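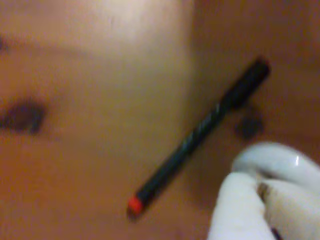
Valholm Community Reading Program
Progress report to the Rácz Fund, covering the second half of the grant year

Dear friends at the Fund,

First of all, thank you for your patience with the date of this report. We had meant to get it to you before the holidays, but December is always a lively month for us and I wanted the figures from the winter term to be complete before I sat down to write. It has been a good half year, with a couple of disappointments along the way, and I will try to give you both.

As you will remember, your grant pays for evening reading and writing classes for adults who left school early or who came to English later in life. We began the year with two groups in Valholm and the hope of opening a third in Natar by fall. That third group did open, a few weeks behind schedule, and it now meets at 6:30 in the old branch library, which the town lets us use without rent. Nele Oltmanns teaches it. She came to us from a night school where the classes were three times the size, and she tells me she is still getting used to having time to hear everyone read aloud in a single evening.

Enrollment. We set ourselves a target of 100 learners across the year and have now passed it, with more than 100 people signed up for at least one term. Signing up and staying are different matters, of course. The Valholm groups have held on to most of their people, and the Natar group lost several in its first month, mainly to shift changes at the packing plant. We have since moved the start time back by half an hour, and attendance has been steadier - I would like to see another term of it before I call the problem solved.

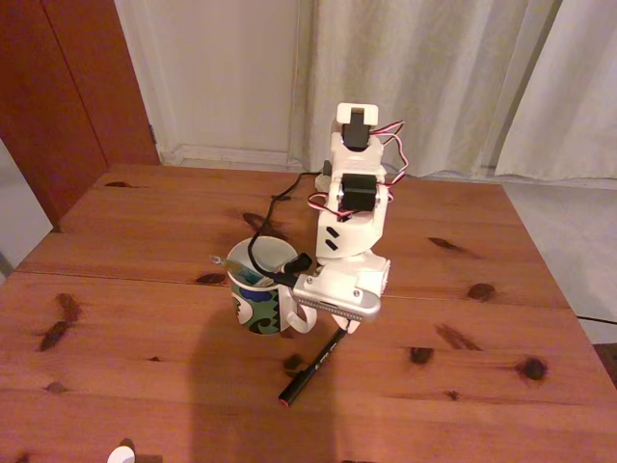

Teaching. The biggest change has been in the writing half of the class. In the spring we leaned heavily on workbooks, and people were polite about them. Now every learner brings in one real piece of paper a week that they need to deal with: a lease, a school form, a letter from the clinic, once a very long set of rules for a fishing permit. The group works through it together, and then each person writes a reply or fills in the form for themselves. It takes longer to prepare, and the tutors have to be ready for almost anything, but people stay after class to finish, and I can't remember that ever happening with the workbooks.

We also ran a short course on reading with children. It lasted 10 weeks and had 13 parents and grandparents in it, of whom 9 came right to the end. One grandmother read a whole picture book to her grandson over the phone and then told us about it for most of the next class, and we were all very happy to let her.

Staffing. Ognjen Popescu joined in September as our coordinator, on the part-time salary your grant covers, and he has taken the scheduling and the phone calls off the tutors completely. He has also sorted out the book cupboard, a job I had been putting off for longer than I care to say. We are still short one tutor for the second Valholm group. I have been covering it myself, which I enjoy, though it does mean that letters like this one get written late at night.

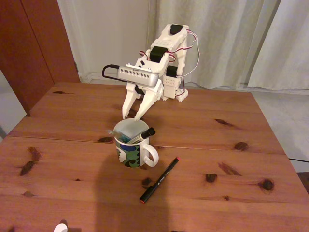 Money. Spending is close to plan. Rent came in lower than we budgeted, thanks to the library in Natar, and printing came in higher, partly on account of all those forms and letters being copied for the group. With your agreement we would like to move what is left of the rent line over to printing and bus fares. Several of the Natar learners live out past the Tasosus road, where the last bus leaves before class is over, and we have been paying for shared rides home out of our general fund. I have put the detailed table in the attachment.

What has not gone well. The Saturday drop-in hour never found its feet. We tried it in two places and at two times of day, and often the tutor sat alone with a pot of coffee. We closed it at the end of the fall term and have no plans to bring it back.

Next steps. For the spring we will keep the three evening groups going, run the family reading course again (this time in Natar), and advertise properly for the missing tutor. Ognjen is also putting together a simple reading check, to be done at the start and end of each term, so that our next report can tell you more about progress than attendance alone does. Nele has offered to try it out with her group first.

If any of you would like to sit in on a class, please do come. The learners have said they don't mind visitors as long as the visitors take a turn at reading too.

With warm thanks from all of us,

The Program Director
Valholm Community Reading Program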